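Chair casters on vinyl plank - hard or soft?

hexkey_381
Fitting out small focus rooms with Primex click vinyl over a leveled slab. The chairs ship with hard nylon casters. Primex says soft tread only. Does it matter at 15 rooms with light use?

mullion
It matters. Hard casters put the load on a narrow line and the click joints open first. We replaced planks in front of every desk after one winter.

drybed
Disagree. Joint failure is nearly always the slab. I have hard casters on glue-down Bellon at 3,159 square feet and no damage. Check flatness before you spend money on wheels.

mullion
Glue-down has no floating joint to flex. Different product, different failure.

hexkey_381
Rooms are small and enclosed, with the desk against the back wall, so the chair stays in one patch of floor. The desk leg has a caster too.

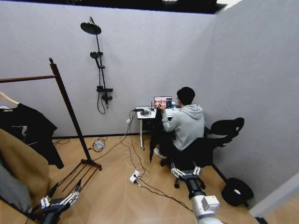
Photo: Kiretano Workspaces, project gallery

Desk casters hardly move, so I was going to leave those alone and change only the chairs. Lindqvist quoted 1,184 for soft tread sets, stems included.

drybed
Measure the stem first. 11 mm and 10 mm look the same in a catalog and the smaller one drops out when you lift the chair.

tackstrip
A static caster still dents vinyl. Put cups under the desk legs - cheap, and they stop creep.

mullion
Agree on cups. Avoid black rubber ones, they stain.

hexkey_381
Stems are 11 mm. Ordering soft tread and clear cups. Will check the slab in February.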